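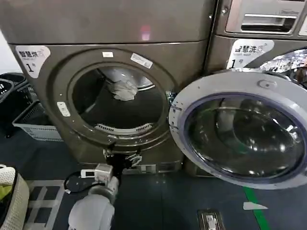

Home About us Our laundry rooms Using the machines Get in touch

About Kukell

We love laundry. We love the hum of a full room on a wet evening in January, we love a hot towel straight out of the drum, and we really do get excited when a lint filter comes out properly clean (it's a small team, we take our fun where we find it!). Kukell sets up and looks after shared laundry rooms in student halls, workers' flats and small hotels, and this page is a bit about who we are and how we go about it.

How we started

Kukell began in one basement under a block of flats called Hukport. The block had a laundry room already, if you could call it that: a couple of tired machines, a sink, and a notice asking people to please stop using the sink for shoes. Residents were carrying their bags across two main roads to get a wash done. We took the room on, painted it, had the drains redone and put in new washers and dryers, and within a month there was a queue on the stairs. A lovely problem to have, and we added more machines before the spring.

We now look after 27 rooms with 324 machines between them. Hukport is still on the list and it's still where we try things out first. If you live there, thank you for putting up with us moving the folding table every few weeks. We think it's in the right place now.

What we do

If you run a building, we'll come and look at the space you've got, plan it, fit it out and keep it going. Some of our best rooms were bike stores or boiler rooms before. We like to have a washer and a dryer side by side wherever the pipes allow, so your wet load only travels an arm's length, and we number every pair. Washer one, dryer one, and so on down the row. It sounds like such a little thing, but it makes life so much easier when you're ringing us to say which machine is blinking, or texting a flatmate to rescue your jumpers.

All our machines are front loaders. You can see what's left inside when the door's open, and there's a flat top to stand your basket on while you load.

The cleaning side

We're very keen on this part, so bear with us. A dryer that's looked after dries faster, smells better and costs less to run, and nearly all of the looking after is cleaning. Every room gets a visit from our cleaning team, who go round the machines in number order with a soft brush, a damp cloth and a dry cloth. They do the lint filter at the bottom lip of the dryer opening first, brushing along the slots and then lifting out whatever has collected. Then the ring around the door, where fluff settles in the grooves, and the rubber and edges where a hair grip can hide for months.

After that comes the inside of the drum. Wipe the back wall, wipe the sides, turn the drum by hand and do the bit that was at the top. The drum baffles (the bars that lift your clothes as it spins) want a wipe on both sides, as melted lip balm loves the underside of a baffle. We've cleaned up a fair amount of lip balm.
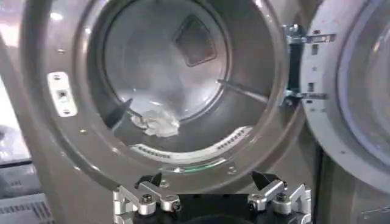 Small things are the ones that get left behind. A sock, a flannel, a hanky or a cleaning cloth will tuck itself against the side of the drum, and if you're in a hurry you'll pull out the big armful and go. So please, before you shut the door, have a look right round the inside, top as well as bottom! Run your hand over the curve of the drum too, especially with dark clothes.

Anything our team finds goes on the lost property shelf for the rest of the month. After that, clean items in good shape are bagged up and offered to a local clothes bank, and odd socks go into the rag bin for cleaning. Last year's tidy-up gave us 400 odd socks. We had them all out on the floor at Hukport in a huge stripe, sorted by colour, and matched 13 pairs, which cheered everybody up no end.

A few things we ask of people who use our rooms

Empty your pockets, tissues above all. One paper tissue can cover a whole load of black trousers.

Don't cram the dryer. Clothes need room to fall, and if the drum is packed tight you'll get a hot outside and a damp middle.

Clear the lint filter before you start as well as after you finish. It takes a few seconds.

If someone's load has finished and they haven't come back, give them ten minutes, then move it gently into one of the baskets. Kind folding is welcome but you don't have to.

Leave the washer door open a little when you've finished. It keeps the seal fresh.

Who we work with

Our room planning is done together with Soneo, a small design firm who share our strong feelings about shelves at the right height. Repairs and spare parts come through Marquez, our workshop partner, and between us we try to keep a machine going for as long as it sensibly can. A worn door catch or a tired belt is a repair, and we'll always try the repair first.

We also run short laundry mornings for new students each autumn. Bring a real bag of washing and we'll go through it with you: reading care labels, sorting, what can go in the dryer and what had better hang on a rail. They're free for anyone living in a building we look after, there's tea, and you go home with clean clothes. Last autumn someone brought a tent. It went on the rail.

Want a room like this?

Tell us about your building and we'll come round with a tape measure. We're happy to look at odd corners and low ceilings, and happy to talk for much too long about where the sockets should go. If you already use one of our rooms and something isn't right, have the machine number ready when you ring and we'll get on to it.

Share this page 38 shares 6 comments

Home About us Back to top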